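Work and Jobs > Warehouse and packing

Robot packing cell at our place, should I believe what they're telling us?

Asked 23 April 2018

I pack small electrical accessories at Sellmont, have done for years, and there are 18 of us on the bench. Management have signed up for a packing cell from a firm called Fikar, going live in June. We got a slide show with the word "freeing" in it a lot. Freeing us for what, they didn't say. Has anyone worked next to one of these? Did the hours go? I'm not after a sales pitch, I've had one.

Answer 1 (marked helpful, 17 votes)

We've had two arms on a table at Karimi for a good while now, so I'll tell you what I've seen and you can make up your own mind.
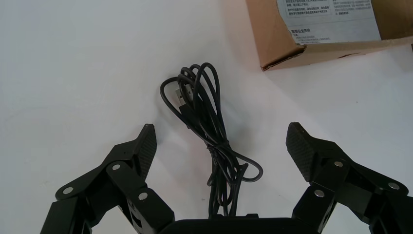

Cables are where the slide show and the shop floor part company. Anything stiff and square it will pick all day long. But a bundled USB lead has a different shape every time, loops sticking out all over, and a person gets hold of it without thinking. For those we were told 420 an hour and I have never seen it get near that on a full shift. What you get is a person standing by to sort out the misses, and that person is one of your packers doing a duller job for the same money.

Hours: no redundancies here, but leavers weren't replaced. Ask about that, they won't bring it up. Also ask who does the clearing when it stops, and whether it counts against your break. Ours did until we kicked off.
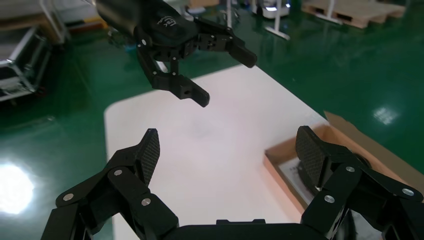

Do you need qualifications to be moved on to looking after the cell?
Mostly it's in-house training, a couple of days with the supplier and then you learn from whoever went first. Get it in writing that the new duties come with a new grade. We didn't, and I'm still on packer rate while resetting a machine they call "autonomous".

Answer 2 (3 votes)

depends on the firm. my brother in law is at Allness and they went on about 92 percent of picks being right first time, well that leaves a fair few that aren't and guess who does them. join a union

Answer 3 (0 votes)

I think people are too negative. It took the lifting off us and my back is better for it. Mind you I was moved to goods in so I don't see much of it now.

Comment from the asker: thanks all. I asked about leavers this morning and was told it's "not been looked at yet". Will ask again.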